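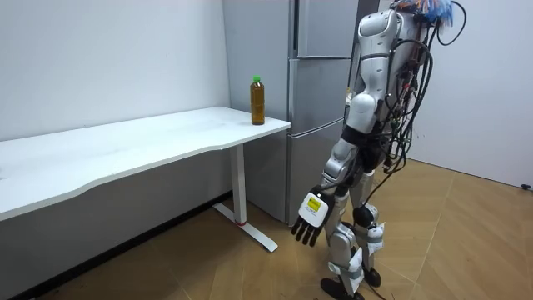
Section 4. Recording the first batch of examples

Before you record anything, decide what an example is going to be. The vendor material for Rerka will tell you that the system learns from whatever you give it, and in my experience this is true in the worst way. It will learn your hesitations and your bad camera angle along with the task. Set the workspace up first and leave it alone. In our kitchen layout the white desk runs toward the silver refrigerator, the tea bottle with the green cap stands near the rounded end of the tabletop, and the robot works from the refrigerator side, bent a little at the waist. With the body in that position the fixed camera gets one arm properly and loses the other behind the torso. Keep that in mind when you get to step 6, where the software will claim to have "full coverage" of both.

4.1 Preparing the workspace

1. Clear a path for the robot's feet and for the person running the session. Check the floor next to the desk's foot bar, where a foot or a hand can catch.

2. Look over the cables on the back and down the legs. Any loop that hangs away from the body should be able to move without reaching the desk or a door handle.

CAUTION: Do not tuck a loose cable into a joint to get it out of the way. Stop the robot and strap it.

3. Fix the camera mount and tighten it. Record a short test clip, move the arm through its reach, and play the clip back. The live preview in Hurnden is cropped differently from the saved file, and the manual that came with it doesn't mention this.

4. Place the objects. Write their starting positions on the session sheet in plain words ("bottle, rounded end, near back edge"). The automatic scene note may be left on, but do not rely on it. It has called a bottle a vase for me more than once.

4.2 Recording

5. Open a new session and type the task as one sentence. Use the same sentence for every example of that task.

6. Go to Sources and turn off any arm the camera can't see, unless the task needs it. The joint readings for a hidden arm are still saved, so the file looks complete, but you will have no picture to check them against when something is off.

NOTE: The green "Coverage OK" mark means that data is arriving. It does not mean that the data shows anything useful.

7. Stand where you can reach the stop button. Start the recording, wait 2 seconds, then begin the motion. The pause gives you a clean place to trim.

8. Finish the motion, bring the hand to rest, and end the recording. If you bumped the desk, restarted a grasp or changed your mind halfway, mark the example "Review." Don't delete it yet.

9. Reset the objects by hand and move the bottle slightly between examples. If every example begins from the same spot, you'll get a robot that reaches for that spot, bottle or no bottle.

10. After 40 examples, stop and go to 4.3. Please don't push on to the end of the batch first.

CAUTION: Never reset objects while the arm is live. The pause button holds the recording only. It does not hold the robot.

4.3 Checking what you have

Play back the examples at normal speed. The Hinness quality score is fine for finding files that are empty or cut short, and I would not use it for anything else. It rates smoothness, so a smooth motion that misses the bottle gets a high score.

Sort the files yourself into Keep, Review and Discard. Have a second person go through Review without seeing your notes. Eldana Habte did this on our last batch and threw out a good part of what I had kept, mostly for late grasps that I had stopped noticing.

4.4 How many examples?

The default batch is 100 and the setup wizard suggests 200 for "best results." I have found no explanation of either number. We trained on both sizes for the same reaching task and could not tell the two apart at the desk. Start with 100, check them all, and add more only for the positions where the robot fails.

If training with the Nwosu preset stalls, look at your task sentences before you touch the settings. Mixed wording is the usual cause. See Section 5 for exporting, and for what to do when the export says it worked and the folder is empty.

Section last changed 26 December 2019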